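Straightening shelves so a machine can learn it

Fulcombe, April. Notes from an hour with a woman who gets paid to tidy shops. She asked us to leave her name off, fine by us.
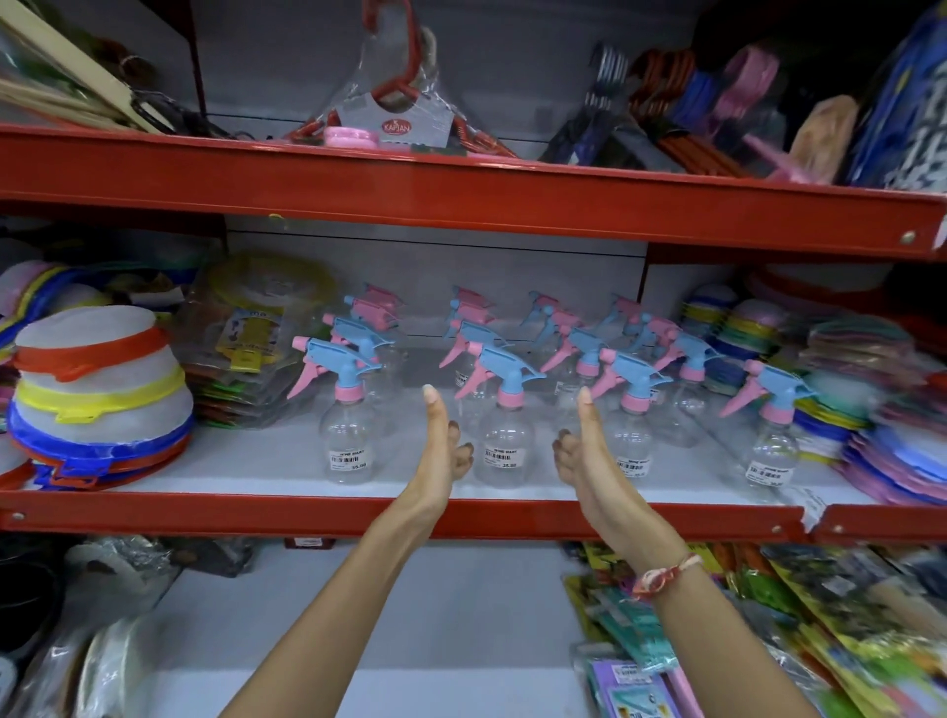 She was a stock clerk for years before this. Same job, she says, only slower and with her hands where they can be seen. "In the store I'd do it without looking. Now I have to look. If I look at the door, the recording has a door in it and no hands."

The project is run out of a small office in Fulcombe under the name Brukow. It collects first-person recordings of everyday shop work — facing up, restocking, pulling things that got put back wrong — for a model that is meant to end up running a two-armed machine. She is one of the people who supply the arms for now.

We asked what a normal shift is like. "Short takes. One job per take. You straighten a row, you stop, you say done, you mess it up again, you go." The target is 200 takes a week. She usually makes it. Household aisles go fast, toys don't, and she wont do glassware after lunch.

Messing it up is the hard part, apparently. "You think you're being random and you're not. I always pushed the left one back. Every time. They showed me, it was embarassing." Now she gets a card before each take telling her which item to move and how far. She likes the cards. Some of the others hate them.

What about spray bottles? Laughs. "Everyone wants to grab the trigger. Don't grab the trigger. Take it by the body, or the neck if it's tight in there." Clear plastic gives the model trouble too, she's been told, so they ask for extra takes of anything see-through. Last month that was 400 on top of the regular list, split between here and the second site at Flosthorpe.

Some takes get thrown out. Hands leave the view, a shopper walks through, somebody talks. She figures she loses some 10 in a bad week. A mistake on its own is not a reason to bin it. If a bottle tips over and she stands it back up, that take is kept and gets its own tag. "They want the fixing. I used to hide it, start over. Wasted a whole morning that way."

The labeling is done by another team using a tool called Farah, and she has tried it once. Start of reach, first touch, lift, set down, let go. "I got through four clips and wanted to go home. I'd rather do the shelves."

Does it bother her, teaching the thing her old job? Long pause. "I've been asked that a lot. My old job was short two people the entire time I had it." Then, a bit later, not asked: "I'd want to know where it's going, though. Which stores. They haven't told us."

Pay is by the hour, not by the take. She says that matters, the first month was by the take and people rushed. You could see it in the recordings, arms flying all over.

Next up is hangers. Bundles of them, tangled, 300 takes. She's not looking forward to it.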